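Edge Finder and Replay Tool for Two Hand-Held Grippers
Project report, robotics software elective, February

What we set out to do: take recordings from two hand-held grippers plus a head camera, line them up in time, and get a label for every frame saying what each gripper is near. Nearest object, open or closed, moving or still. The planner group needs those labels to train on. Task is sorting drink supplies into a tray with compartments, nothing fancy.

Main trouble was clear plastic. Our segmenter (we call it Skosa) does fine on dark stuff and printed packets and then falls apart on anything see-through. With the sheet below the wood grain comes right through, so the mask came back as plain table, and the glare spots came back as objects. 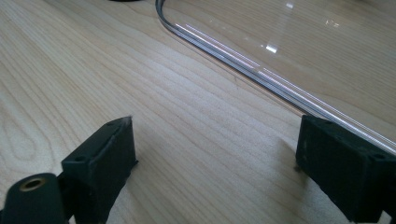

Kieran Birkett
Perception and labeling code, team Kelmendi

My part was perception so I'll start there. Ju-won Kwon did time sync, Shirley Furnival did the replay viewer and most of the debuging.

First try: brightness threshold on the glare. Bad idea. It locked onto window reflections, and those slide around when the gripper moves. Second try: look for several thin parallel lines close together, then link them into one long curve. Much better on thick rims. Still weak on thin ones like a cup seen from above, where all you get is a pale arc.

Training set was 4,000 frames, hand labeled by Shirley and me, 2,000 each. We should of swapped halves to check each other. We only did that at the end and found we disagreed on where a rim stops when a finger covers it. Rule now: label the visible part only, tracker fills in the rest.

Blur was the next thing.

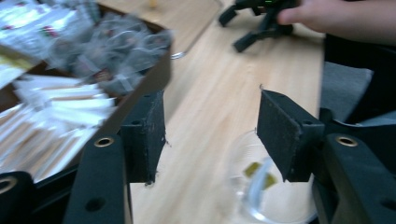
When the wrist turns fast the background smears but the fingers stay sharp, they move with the camera. So a whole-frame sharpness score is useless, the fingers push it up. We mask out the fingers first and score what's left. Fixed mask for the closed pose and one for open, blended by gripper width. Took an afternoon. Should have been done in week one.

Frames under the cutoff don't get thrown out anymore. They keep a label carried over from the last good frame plus a low confidence flag. Planner can ignore them if it wants.

Static check: hold the gripper still over the table, nothing in the grip, see if the labels stay put. They didn't. The rim label flickered on and off between frames that looked the same to me. Cause was the line linker starting from a random seed point. Fixed the seed, then started from the longest line instead. Flicker gone on the clips we reran.

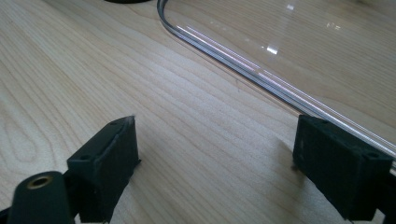
Sync and replay

Ju-won's sync code (Ferex) reads the three streams and puts them on one clock. The 2 gripper streams were easy. Head camera drifted, so he matches gripper motion in the head view against motion from the grippers themselves, and shifts until they agree. Slow but it runs overnight.

Viewer plays all three side by side with labels on top. Space bar pauses, arrow keys step. Wendy Tapley from the planner group asked for a jump-to-next-low-confidence key and that turned out to be the most used thing in it.

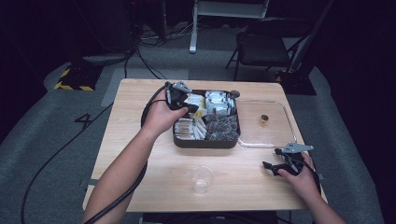 The head view also settles left/right mixups in the labels. From one gripper alone the code can't tell which object is "the lid" and which is "the cup" if both are just clear edges. With the head view it gets the layout: tray slightly left, clear lid to the right of it, empty cup in front of the tray. So we run a coarse object pass on the head stream and hand the names down to the gripper streams. The forearms helped too, left comes in from lower left and right from lower right, so we seed the gripper IDs from those.

Not done yet: compartments. Right now the whole tray is one object. Maureen Rudd (our adviser) wants each section labeled by contents before the Skastivville demo. Sachets and stick packets should be OK, the dark pouches sit in a dark brown tray and I don't trust the mask there at all.

Also to do: clean up the config files, write the install notes, move the finger masks out of the code and into a settings file. Repo is on the class server, readme is out of date, ask Shirley.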